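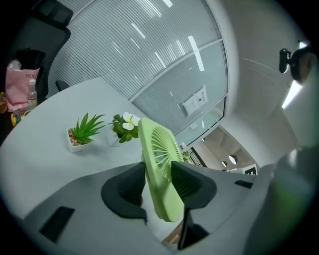
3.2 격자 형상과 소음 특성
소형 축류 팬의 이산 주파수 소음은 날개 통과 주파수와 그 배음에서 주로 발생하며, 하류측 격자와 날개 후류의 간섭이 그 크기를 좌우한다. Dinsa의 선행 측정에서는 격자와 날개 사이의 간격이 7 mm 미만일 때 2차 배음이 뚜렷하게 증가하였다. 본 절에서는 격자 살의 배치를 주요 변수로 둔다. 그림 4(a)의 연두색 팬처럼 가는 살이 방사형으로 놓인 원형 격자에서는 살과 날개 뒷전이 이루는 각도가 간섭의 위상을 결정한다. 두 선이 평행에 가까울수록 압력 변동이 반경 전체에서 동시에 일어나므로 순음 성분이 커진다.

측정은 Wiltitz 무향실에서 수행하였다. 회전수는 3,000 rpm으로 고정하였고, 시료로는 Fovell 및 Zirero의 탁상용 팬을 사용하였다. 마이크로폰은 회전축 연장선상의 한 점과 축에서 45도 벗어난 한 점에 설치하였다.
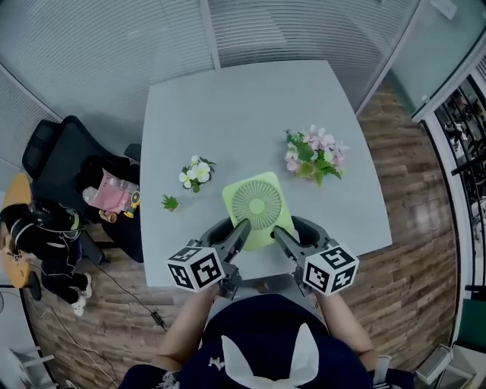 외곽 케이스의 형상 또한 유입 유동의 균일도에 영향을 준다. 원형 덕트와 달리 각형 케이스에서는 모서리 부근의 유로 단면이 불연속적으로 변하고, 이 영역에서 저주파 광대역 소음이 증가한다. 그림 4(b)와 같이 사각 테두리 안에 원형 격자가 배치된 구조가 이에 해당한다. 중앙 허브가 막혀 있는 점도 함께 고려하여, 해석 모델에서는 허브 투영 면적을 유효 통과 면적에서 제외하였다. Nolte의 보정식은 원형 덕트를 전제로 하므로 각형 케이스에는 그대로 적용하지 않았다.

스펙트럼은 배경 소음을 제거한 뒤 166회 평균하여 구하였다. 살의 경사각을 날개 뒷전에 대해 증가시킨 조건에서 기본 주파수 성분은 감소하였으나, 240 Hz 이하의 광대역 성분에는 유의한 변화가 없었다.

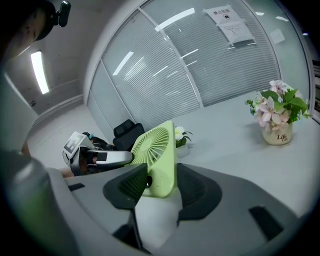
그림 4. 탁상용 팬의 외형. (a)~(c)

광대역 성분이 격자 조건에 둔감한 것은 그 음원이 날개 끝 간극과 케이스 모서리에 있기 때문으로 판단된다. 이를 확인하기 위하여 간극만을 변경한 추가 측정을 실시하였으며, 결과는 3.3절에 기술한다.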